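Textile Care and Storage, Unit 4: Folding a Cloth Tote
Instructor: Vlasta Skála

Bring one tote with long straps. The Gestia and Okus bags in the supply closet are fine to borrow. Put them back on the same shelf.

Empty the bag and shake it out over the floor. Lay it on the table and find the top edge before you smooth anything.

White fabric, before folding is finished:
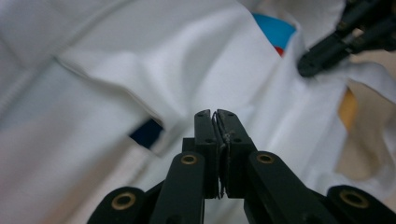
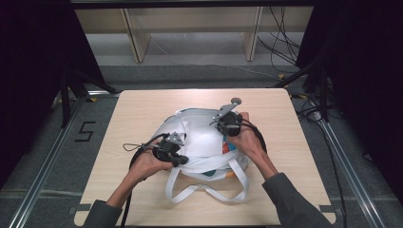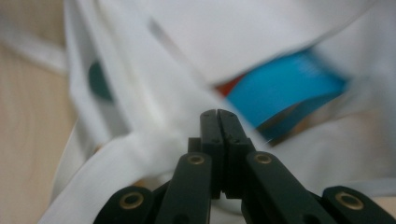
Bring the straps up over the body of the bag and lay them side by side. Fold the sides in, then fold from the bottom in 2 turns. Press with a flat hand. Don't iron over a print.

For next time: fold 10 bags and read the Dvořáček handout on shelf storage.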